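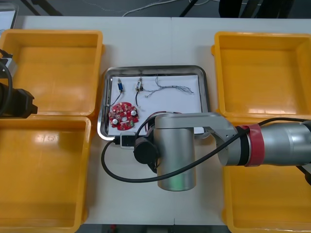 Yellow trays, steel tray, red board.

I replaced the irrigation controller in the back garden in February and have been meaning to write up the valve side of it. The controller is a Drivent unit with 8 stations, of which I use four. The valves are older Gretex diaphragm types, buried in a box beside the driveway. Everything runs on 24 volts AC, so none of it needs an electrician on the low side of the transformer.

The fault was station three. It would open on schedule and then keep passing a trickle after shutdown. The usual advice is to replace the whole valve. I would look at the diaphragm first. Turn off the supply, undo the bonnet screws in a diagonal pattern and lift the bonnet straight up so the spring doesn't end up in the mud. In my case there was a grain of grit on the seat and a faint groove in the rubber. I fitted a new diaphragm from Fandwood and the trickle stopped.

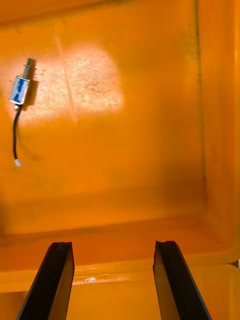 Water hammer was the second problem, and it is mostly a matter of how fast the valve closes. A diaphragm valve shuts as pressure builds in the chamber above the diaphragm, and the solenoid only controls the small port that bleeds that chamber. People tend to imagine the coil hauling the main valve shut, which it has no hope of doing. The part that moves is a plunger like the grey metal one sticking out of the blue-wrapped coil, with a thin spring around its shaft - that is a bare open-frame type, whereas irrigation solenoids are sealed in resin, but the principle is the same. Throttling the flow control stem by half a turn at a time slowed my closure enough that the pipe no longer knocks against the laundry wall.

Wiring is one common wire and one wire per station. I used the existing cable, which had a spare core, and remade every joint with gel-filled connectors. Twisted wire and electrical tape will last one wet winter in a valve box, if that. Label both ends before disconnecting anything. I labelled one end.
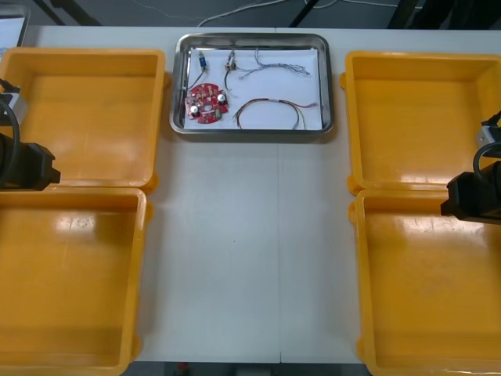 Programming

The Drivent has three programs, and I use two of them. Program A runs the vegetable beds before sunrise. Program B runs the lawn, and only in the warmer months. The seasonal adjustment scales every run time by a percentage, so I set the times for midsummer and wind them back from there. The rain sensor is wired normally closed. If the display shows a sensor fault with none fitted, check that the factory jumper is still across the terminals. 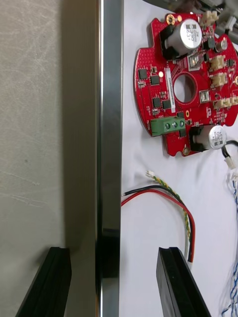

Filter

There is now a Maglaya disc filter upstream of the manifold. It should have been there from the start. Rinsing it means closing the isolation valve, unscrewing the bowl and running a hose over the discs. I plan to do that every 3 months and adjust the interval depending on how much comes out. The filter body needs clearance underneath for the bowl to drop, and I had to recut one length of poly pipe to get it.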